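Refitting an old tower: CPU first or RAM first?
Forum: Desktop Hardware > Refurb and Repair

lravn
Board is staying in the case, tower on its side. CPU, one RAM module and a 3.5-inch drive are laid out in the tray.
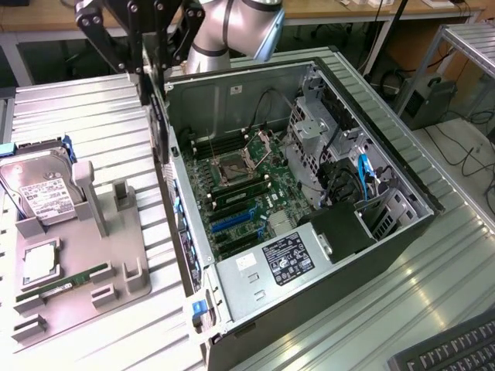
Socket open, retention bracket up.

My order is CPU, paste, cooler, RAM, drive. Any objections?

t_howlader
RAM before the cooler. Depending on the cooler, you can lose access to the nearest slot. There are slots on both sides of that socket, so check the manual for which one to populate first.

Gunhild T
Disagree. With one module it makes no difference. Inspect the socket pins under a good light before anything else, and keep the module by its edges.

lravn
Manual is 342 pages and the memory table is on none of the ones I've read. Parts are still grouped by the tray posts, drive at the top, module at the bottom.

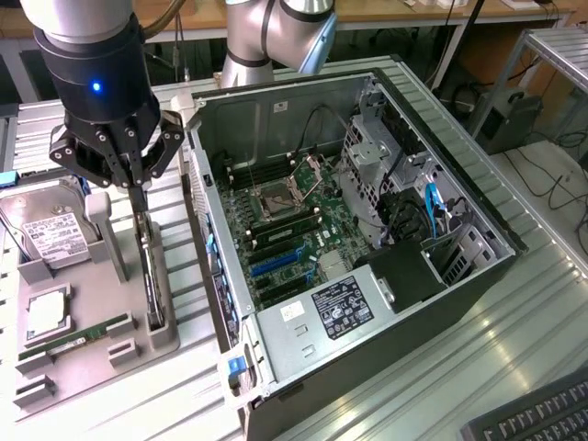
Re: CPU first or RAM first?
Posted Thursday, May 4, 2023

vilhjalmur_r
Drive goes last. The cage is metal and you don't want to be leaning over an open socket to reach it. Set the SATA cable aside until the CPU is locked down.

t_howlader
Agreed on the drive. Still RAM before cooler.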